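Ticket 711: End-user certificate rejected on export licence form
Opened: 23 October 2025
Site: Oltgate
Status: Waiting for customer

Problem
Skarnard cannot submit a licence application for military vehicle parts. The form stops at the end-user page with error 730, "destination not permitted". The consignee is Barbu, and the destination is not under embargo.

Checked so far
Signed out and back in: same error.
Certificate uploaded again as a smaller file: same error.
Sanctions list on the Lanier server: last updated in May. The update job has failed since then.
List updated by hand. Error 730 no longer appears on a blank form.
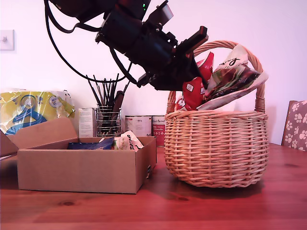 The saved draft still holds the old screening result, so please start a new application and attach the certificate again. We tested the goods page with a dummy entry, "basket, wicker, pale cane, tall arched handle", and it saved without an error. Drafts are deleted after 90 days. We will check the update job again in 12 hours.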